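Home Tickets Knowledge Base Status Sign In

Kurdale Support - Ticket 1693
Subject: Pages come out blank on the second side when printing duplex
Product: Kurdale label and document server, Zeduvport office
Status: Resolved
Priority: Normal

Original report

Since the July update our shared printer leaves the back of every sheet blank. We print double-sided packing slips and the terms are supposed to be on the back. The front is fine. The job counter on the panel says two sides printed for each sheet, so the printer thinks it did the work. Single-sided jobs are normal. It happens from every desk in the Zeduvport office. The Hinemari office has the same printer model and the same update and does not have the problem.

Already tried before opening this ticket: power cycled the printer, deleted and re-added it on two desks, swapped the black toner, ran the cleaning page. No change.

Support reply 1

Thanks for the detail. Please print the built-in configuration page double-sided from the printer's own panel, not from a computer. If the back of that page is blank too, the fault is in the printer. If it prints correctly, the fault is in the job we send it. Please also attach the server log for one failed job.

Customer reply

Configuration page printed fine on both sides. Log attached. I also tried a 16-page PDF from the browser, double-sided, and got 8 sheets with nothing missing. So it is only jobs that go through the Kurdale server.

One more thing I noticed. The packing slip looks right in the preview window, both pages. I can save it from preview as a PDF and print that PDF by hand, and it comes out right. We are doing it that way for now but it is slow with 93 slips a day.

Support reply 2

That narrows it down. The log shows the server sending two pages, and the second one is much smaller than it should be. The text for the terms page is being dropped after preview and before the job is sent to the print queue. Can you tell us which template the slips use, and whether it has been edited since it was first set up?

Please also print the sample catalog sheet that ships with the server, double-sided. It does not use any of your own templates.
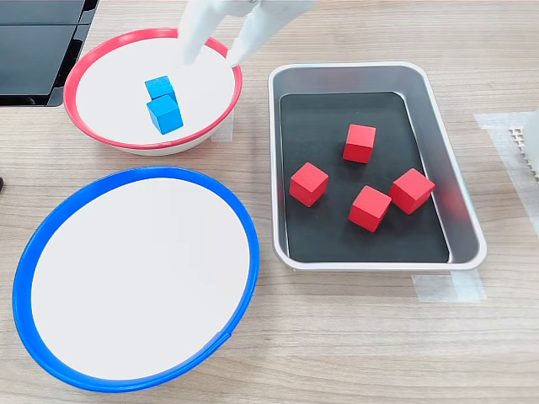
Customer reply

Sample sheet printed correctly, photo and text. The slips use a template called Li-Standard. It was edited in the spring to add a new return address. I can't find a record of any other change. The Hinemari office uses the older copy of the template without the new address.

I tried their copy here and the back page printed. Put ours back and it went blank again. So it is the template.

Support reply 3

Agreed. We loaded Li-Standard on a test server and got the same result. The cause is the font setting on the terms page. When the return address was added, the whole template was switched to a font that is installed on the desks but not on the server. Before July the server would swap in a default font if it could not find the one requested. The update changed that setting to "skip text if font is missing." The front page was not affected because its fields have their own font set, and that one is on the server. Preview uses the fonts on the desk computer, so it always looked right.

There are two ways to fix it:

Option 1. Open Settings, then Output, then Fonts. Change "If font is missing" from Skip to Substitute. Save and restart the print service. This brings back the old behavior for all templates.

Option 2. Install the font on the server, restart the print service, and leave the setting alone. Use this if the look of the terms page matters to you.

Either one will work without the other. Jobs already waiting in the queue have to be canceled and sent again - they were built with the text already missing.

Customer reply

Went with option 1. The first restart didn't pick it up, the setting was back on Skip when I reopened the page. I had pressed Restart before Save finished. Did it again and waited for the green bar, and it held.

Canceled 13 waiting jobs and resent them. All have the terms on the back. Line breaks are a little different from before but it still fits on one page, so we will leave it. Please leave the ticket open until tomorrow afternoon so we can get through a full day of slips.

Customer reply

Full day done, no blank backs. OK to close.

Support reply 4

Closing as resolved. We have sent a request to the product team to have the server show a warning when text is skipped, and have linked this ticket to it. The restart page will also get a note about waiting for the save to finish.

Related tickets
Duplex prints upside down on the short edge
Print service will not restart after update
Preview and printed page use different fonts
How to cancel all waiting jobs in a queue
Template changes do not show at second office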